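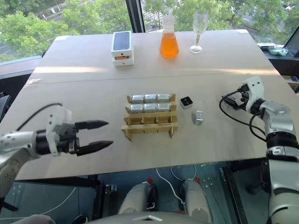 I've wanted to write about people who give up their phones ever since my sister did it and became impossible to invite to dinner. Leonilde Peixoto went without one for 38 weeks, and she was happy to talk me through it over a pot of tea in Zustcombe. You know the white box a smartphone comes in, with the phone printed on the lid, glossy back facing up? She reckons she had a drawer full of those. "I kept every box," she told me. "I couldn't tell you where my birth certificate was, but I had the boxes!"

She started in January, after a bill for $600 that she still gets cross about. The first fortnight was awful. She missed a dentist appointment and got properly lost on the way to Bristell (a town she grew up in, mind you). "I'd forgotten how to ask a stranger for directions. My mouth went dry."

What did she miss most? I was sure she'd say maps. "The weather," she said. "I used to check it in bed. I had to open the curtains like my nan."

She's back on a phone now, a secondhand flip one that cost $70, and she rings people. I asked if they pick up. "My brother doesn't. My aunt Guerreiro never lets me hang up."

Words: Inês Brandão, 29 November 2023

Home | Local | People | Food | Archive

Comments

Tess M: Mine's been in the glovebox since Easter. Can't say I'm any nicer.

oldmate_rob: $70 for a flip phone?? I was robbed.

Contact us | © Zulari 2023 | Back to top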